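Inicio / Cocina / Fregadero y secado / Escurreplatos

Escurreplatos Plurkholm de acero inoxidable con asa

Marca: Pluvaris
Precio: 39 €
Disponible. Envío en 2 días laborables.

Hay objetos de cocina a los que uno no presta atención hasta que da con uno bueno, y el escurreplatos es de los primeros de la lista. Llevábamos tiempo buscando uno de varilla que no ocupara media encimera, que aguantara el trote diario y que además quedara bonito cuando se queda a la vista (que es siempre, para qué engañarnos). El Plurkholm nos convenció la primera semana que lo usamos en la cocina de la tienda, y ahí sigue.

Es un escurridor compacto, de un solo piso, hecho entero en varilla de acero inoxidable pulido. La base va en zigzag: la varilla sube y baja de un lado a otro formando una hilera de uves, y en cada una se apoya el canto de un plato. Los laterales y el fondo son barras horizontales paralelas, con hueco de sobra para que circule el aire. Y por encima pasa el asa, en forma de U, que es lo que más nos gusta de todo el diseño y de lo que hablaremos un poco más abajo.

Para qué lo usamos

Sobre el papel es un escurreplatos, pero en casas pequeñas acaba siendo sobre todo el sitio de las tazas. Las del desayuno, las del café de media mañana, la del té de las cinco... Se aclaran, se dejan boca abajo o recostadas sobre el zigzag y a otra cosa. Como las crestas de la base levantan un poco cada pieza, el borde no se queda pegado a una superficie plana y no se forma ese cerco de agua tan molesto que aparece cuando las pones a secar encima de un paño.

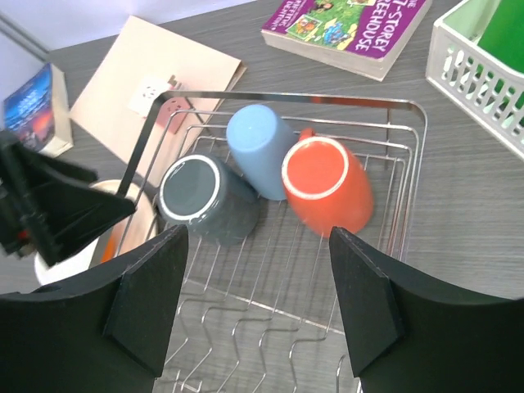
También va muy bien para cuencos de cereales, platos de postre, tarteras con su tapa y esas piezas sueltas que no compensa meter en el lavavajillas. Los platos llanos de hasta 27 cm se sostienen de pie sin problema. Los más grandes caben, pero sobresalen bastante por arriba y recomendamos alternarlos con otros más bajos para que el conjunto quede estable. Si tenéis una vajilla de platos hondos muy anchos, dejad libre una uve entre uno y otro y veréis que entran con holgura.

El asa

Parece un detalle menor y cambia por completo la manera de usarlo. Con el asa se levanta el escurridor de un tirón, se pasa la bayeta por debajo y se vuelve a dejar en su sitio. O se lleva entero hasta el armario para guardar la vajilla de una sola vez, o se saca a la terraza en verano (nosotros lo hacemos en cuanto empieza el calor y es una delicia, en un rato está todo seco). En segundas residencias y furgonetas camperizadas está teniendo muchísimo éxito justamente por esto.

Un consejo de uso: para moverlo con la vajilla dentro, repartid primero el peso. Si todas las tazas están en un extremo, el escurridor se inclina hacia ese lado al levantarlo.

Cubiertos y utensilios

El Plurkholm se vende solo, sin cubertero. Lo preferimos así, porque cada casa tiene sus manías: hay quien quiere los cubiertos dentro del escurridor y hay quien los quiere aparte, en un bote junto al fregadero. Cualquier vaso alto o portautensilios cilíndrico que tengáis por casa hace el apaño. Si preferís uno a juego, el cubertero Rácz de nuestra tienda encaja por tamaño y tiene el fondo perforado, así que no acumula agua.

Dónde ponerlo

Directamente sobre la encimera, sobre la mesa o dentro de la pila si es lo bastante amplia. El escurridor no lleva bandeja, de modo que si lo colocáis fuera del fregadero conviene poner debajo una alfombrilla absorbente o la bandeja Stirnton, que se vende por separado y tiene una ligera pendiente hacia una esquina. Sobre madera, aunque esté bien barnizada, no nos saltaríamos este paso.

Cuidado y limpieza

Con agua templada, jabón suave y una esponja blanda tiene bastante. Una vez al mes le damos un repaso más serio, sobre todo en los puntos donde se cruzan las varillas, con un cepillo de dientes viejo. En zonas de agua dura irán apareciendo puntitos blancos de cal. Salen con un paño mojado en vinagre de limpieza diluido, aclarando después a conciencia y secando con un trapo para que recupere el brillo. Puede ir al lavavajillas si os cabe.

No uséis estropajo metálico ni lejía. El estropajo raya el pulido y la lejía puede acabar picando el acero, incluso el inoxidable.

Ficha

Modelo: Plurkholm
Tipo: escurreplatos de un piso con asa
Material: acero inoxidable
Acabado: pulido brillante
Diámetro máximo de plato recomendado: 27 cm
Montaje: no necesita
Cubertero: no incluido
Bandeja: no incluida
Garantía: 2 años

Preguntas frecuentes

¿Se mueve al cargarlo?
Sobre una encimera seca, no. Si la superficie está muy mojada puede deslizarse un poco mientras está vacío; con la alfombrilla se soluciona.

¿Sirve para copas?
Para copas de pie alto no lo recomendamos. Los vasos bajos y las tazas van de maravilla, las copas finas están más seguras en un escurridor específico.

¿El asa se pliega?
No, es fija. Tenedlo en cuenta si pensáis guardarlo en un cajón o en una balda baja.

¿Puedo meter sartenes?
Las pequeñas, sí. Las de hierro fundido mejor secarlas a mano enseguida y dejar el escurridor para la vajilla.

Opiniones

Valoración media muy alta, con 196 opiniones de clientes. Copiamos un par de las últimas:

«Lo compré por el tamaño y me he quedado con él por el asa. En mi cocina no hay sitio para nada y ahora recojo la encimera en un momento. Le habría puesto bandeja incluida, pero por lo demás encantada.»

«Muy bonito y muy firme. Tengo tazas grandes y pesadas y las aguanta bien. Ojo con la cal, hay que secarlo de vez en cuando si lo quieres brillante.»

Envíos y devoluciones

Los pedidos hechos antes de las 13:00 se preparan el mismo día. Si al recibirlo no os convence, podéis devolverlo sin usar y en su caja. En septiembre repondremos también la bandeja Stirnton en color arena, que se agotó antes del verano; quien la quiera puede dejar su correo en la página de la bandeja y le avisaremos cuando llegue.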